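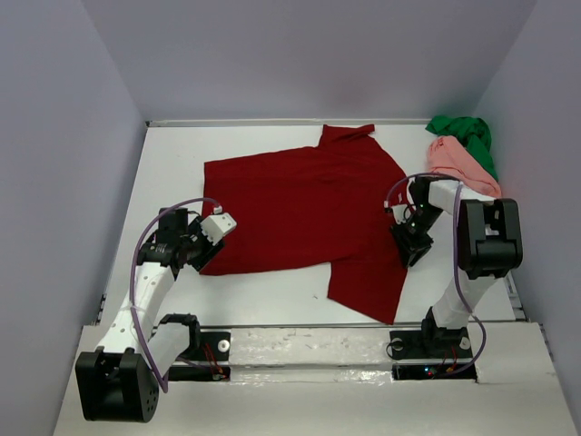

Secondhand Clothing in Lurport: Where Donated Shirts Go
Final report, Textiles and Society
Adesuwa Shehu and Bijan Shahbazi
19/09/2023

1. Why we picked this topic

Most people we know have dropped a bag of clothes in a donation bin and never thought about it again. We wanted to follow the clothes after the bin. Lurport has one large sorting center, Flumley, and two thrift stores that buy from it. We spent March going through Flumley's intake sheets and talking to people who sort, sell and donate.

2. How we did it

Flumley let us copy its intake sheets for the month. They list every item by type, color, fabric and the grade given by the sorter. There were 3731 items in total. We typed them into a spreadsheet and removed shoes, bags and anything with no grade. We also handed out a one-page survey outside the Rustov store and got 52 back. That is a small number, and most of the people who answered were already regular thrift shoppers, so the survey should be read with care.

3. What comes in

Tops were the biggest group. T-shirts and short-sleeved shirts alone came to 844 items. Knitwear was lower than we expected, maybe because people hold on to warm clothes until spring is over.

Sorters use three grades. Grade A goes to the stores, grade B is sold by weight, and grade C is cut up for rags or sent to a fiber recycler. The line between A and B is where most of the arguments happen. Pilling, lint, uneven color and stretched hems all count against a garment, but there is no written rule for how much is too much.

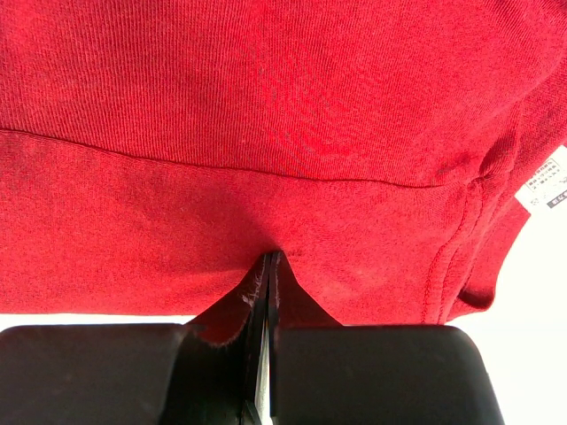
Wayne Dhillon thought we were making the grading sound too random. In his view two sorters will agree on almost any knit once they have felt it, and the trouble is only that the sheet has no space to say why. We checked this as well as we could. On the few sheets with two sets of initials, the grades did match — but there were too few to prove much.

4. Color

Red items were graded B more often than navy or black ones. Our guess is that fading shows more on strong colors. The Rustov store also told us red shirts stay on the rack longer, so price may play a part. 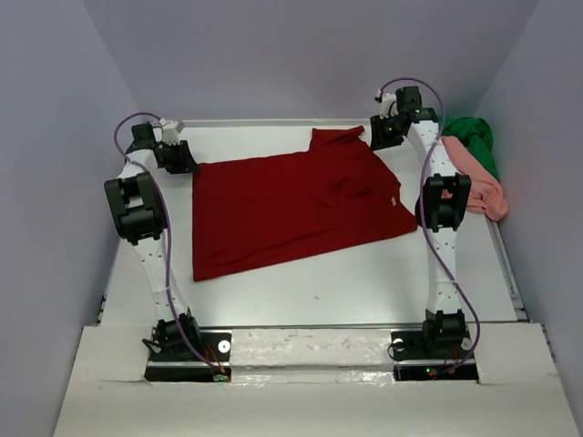
Figure 3. Red short-sleeved shirt, laid flat.

5. Problems

Some sheets were hard to read, and "pink" and "red" were clearly used differently by different people. We only have one month of data. Paweena Tanasarn read our draft and suggested weighing the bags as well, which we would do if we ran the project again.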